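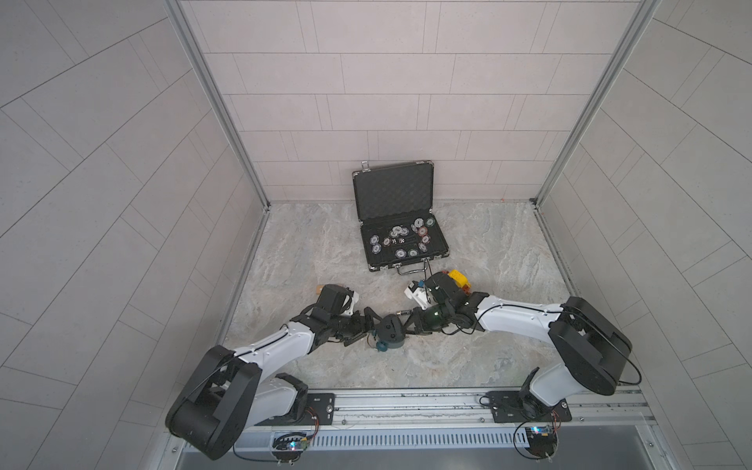

Two Arms, One Planner: Snaps From the Skeltemow Bench

Hi again! It's been a while since I put anything up, mainly because I've spent every evening since early November rewriting the motion planner for Skeltemow (my two-arm manipulation stack, for anyone new). The old version planned the left arm, froze it, then planned the right arm around it. Safe, but so slow, and half the time the right arm just gave up and sulked in the corner.

The new one treats both arms as a single 12-joint problem, 6 per side, and searches the whole thing at once. I was sure that would crawl. It doesn't! Most plans come back before I've picked my coffee up again.

A few notes on what's going on in there:

The middle of the floor is where all my bugs live. When two grippers want the same patch of space, the collision checker has to be right about every bracket and finger. I was padding everything by 15 mm before, and with that much padding close-in work simply had no solution. I'm down to 2 mm near the fingertips now and still at 10 on the wrists (cables, ugh).

Perception is the Yakubu branch, still a bit of a mess. Poker chips and dice are great test objects if you want to feel bad about your segmentation. They're small, they look alike, and black foam gives the depth estimate very little to hold on to. Shiny things are worse. I've got a filter that throws out the silliest depth readings, and I'll push it once I've cleaned up the names.

Fixed camera, wide lens, and yes, I undistort before anything else touches the image. Tile grout makes a surprisingly nice check on the calibration: if the lines come out straight, I leave it alone.

Logging goes through Provlow now. I can scrub a run back and forth and see the planned path next to the joint readings, and I've already found a timing bug in my gripper commands that way.

Next up is handovers. I'm hoping to get a first try in on Saturday, if the merge with Sternov doesn't eat the whole day.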